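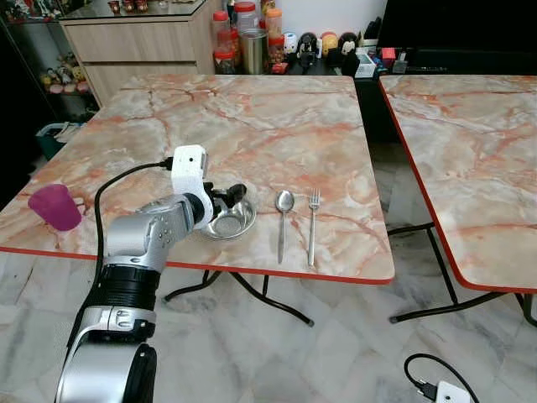

Page last changed: October

Gomska folding table, marble top
2 min read

Square top, marble pattern, thin red edge. Black metal legs, crossed, fold flat. Sold singly or as a pair. Most people get the pair and then wonder how they managed with one.

Good for: small kitchens, the spare room when family comes, lunch for two, homework after. Indoor use please. It'll cope with a dry porch but don't leave it out there all winter.

The pattern is printed, so yes the veins run different from one top to the next. Orange, pink, a bit of gray. We can't match veins between tables and we can't send photos of yours before it ships. Sorry, no time.

Setting up. Stand it on edge, pull the legs apart till they stop, tip it over onto its feet. Press down in the middle before you put anything on it. If it rocks, one foot cap is not seated, push it back on. Spare caps come in the bag taped under the top, 2 of them. Dont throw the bag out with the wrapping.

Two together: push the red edges up close. There'll still be a narrow gap. No clip, no bracket, we looked at one from Wako and it scratched the trim.
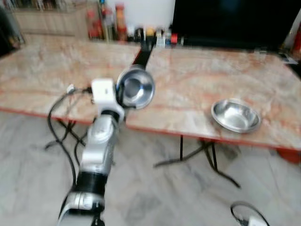

Bought the pair last spring and the gap bugged me for a week, then I laid a runner over it and forgot. Only gripe is crumbs get down there. Would buy again, the legs have held up fine on tile. – Muson

Crumbs, yes. Slide one table out and sweep, easiest way. A runner or a strip of oilcloth works, we don't stock either.

Cleaning. Damp cloth, drop of dish soap, dry it off. No scouring pads, no bleach. Tomato and curry should come up if you get to them the same evening. Go easy along the red edge, it's banding and it will lift if you soak it. Hot pans need a mat under, always.

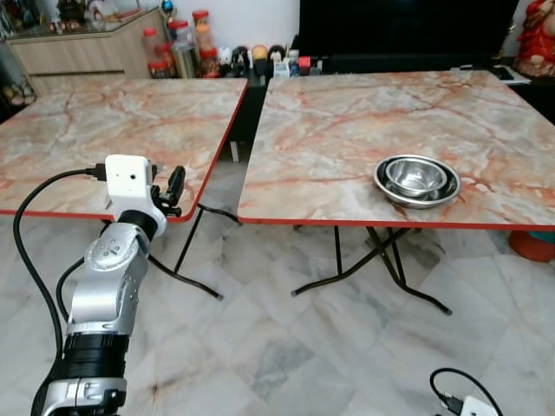 Folding away is the same thing backwards. Clear the top, tip onto the edge, squeeze the legs shut, watch your fingers at the cross. Stores behind a door or under most beds. If you stack them put a towel between the tops.

Steel bowls and plates are fine on it. Lift them, don't drag. Grit under a rim is what marks the surface, nearly every scratch we get asked about is that. 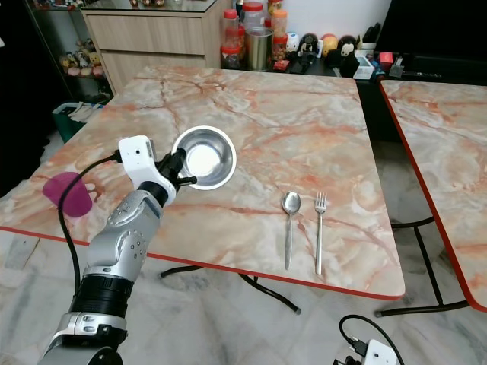
DELIVERY & RETURNS

Ships from Brurkville, 3 working days, a pair goes in one box. Heavy, so get someone to help you in with it. Orders in by noon Tuesday go out that afternoon, otherwise next run.

Returns inside 3 weeks, in the orignal box, legs folded. Corner damage in transit, send a picture of the box and the corner both, before you use it.

Contact us | © Gomska, Brurkville | Back to top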